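Datasets / Language and Text / Konent Household Word List

# Konent Household Word List

A list of everyday words for household objects, surfaces and small repairs, collected from people living in Nirkdale and Torkedbridge. Each entry gives the word, what the speaker meant by it, the town, and an age band. The current version has 537 entries.

## Files

- `words.csv` is the main table, one row per entry.
- `speakers.csv` has one row per speaker, with no names.
- `sentences.txt` holds example sentences, keyed by entry number.
- `CHANGES.md` lists edits since the first version.

All files are UTF-8. Fields are separated by commas and quoted where the text contains a comma. Empty cells mean the question was not asked. A cell with `none` means it was asked and the speaker had no answer.

## Columns in words.csv

- `id`: entry number. Numbers of deleted entries are not reused.
- `word`: the word as the speaker spelled it, or as the interviewer spelled it if the speaker had no preference.
- `alt`: other spellings, separated by semicolons.
- `sense`: a short meaning in plain English.
- `group`: one of kitchen, furniture, cloth, tools, floor, outdoors, other.
- `town`: N or T.
- `speaker`: matches `speaker` in the second table.
- `first_heard`: who the speaker learned it from, where known (parent, grandparent, school, work, neighbor).

## How the words were collected

Leonie Ashby and Rawiri Mudgway interviewed 32 speakers, 21 of them in Nirkdale and the rest in Torkedbridge. Interviews were done at the speaker's home or in the Trevaskis reading room. Each one followed the same list of prompts, starting with the kitchen and moving outward through the house. Speakers were asked what they call a thing and then what their parents called it.

The furniture section gave the most trouble. Words for the top of a table overlap with words for the table itself, and several speakers used one word for both. "Board" is entered three times for this reason: once for a whole table, once for the top only, and once for a loose leaf. Words for wood grain were collected in the same section. "Run" is the long direction of the grain, "eye" is a closed oval in it, and "smoke" is a dark streak.
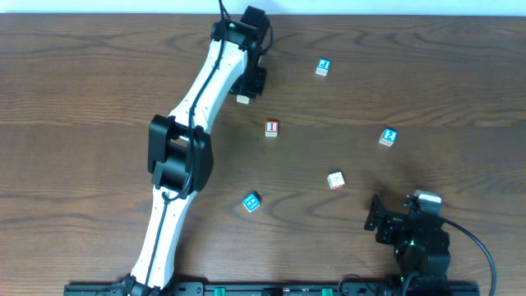 *Brown wooden tabletop with wavy oval figures in the grain. See entries "run", "eye" and "smoke".*

"Eye" was given by Nirkdale speakers only. In Torkedbridge the usual answer was "knot", even where the speaker agreed there was no knot there. Both are kept as separate entries with a cross-reference in `alt`.

Interview notes were typed up by the interviewer, then checked by Raghavendra Chettiar against the recordings. Where the note and the recording disagreed, the recording was followed. The recordings are not part of this release.

## Known problems

- The outdoors group is thin. Most interviews ran out of time before reaching it.
- Age bands are wide (under 30, 30 to 59, 60 and over) and should not be used for fine comparisons.
- Spelling is uneven. "Skillick" and "skillock" are probably one word, but the speakers said them differently and we left them apart.
- A few entries in the tools group are trade words from joinery. They are marked `work` under `first_heard`.
- Example sentences were asked for only in the later interviews, so many entries have none.

## What it should not be used for

The list is too small to say how common a word is in either town. Speakers were found through notices and by word of mouth, and older people are over-represented. Please don't cite it as a survey.

## Privacy

Speakers agreed to have their words and age band published. Street names, family names and workplaces have been removed from the example sentences. A speaker who wants an entry taken out can ask at any time, and it will be gone from the next version.

## Changes in this version

- Added cross-references for grain words.
- Moved "swill cloth" from kitchen to cloth.
- Merged two duplicate entries for "peg rail".
- Corrected the town for speaker 14, who was listed under N.
- Removed four entries at a speaker's request.

## Credits and license

Prompts written by Ebony Hapeta. Table layout and checking scripts by Clem Nepia. Released under CC BY 4.0. Please credit the Konent Household Word List and give the version date.

Version date: December 2, 2025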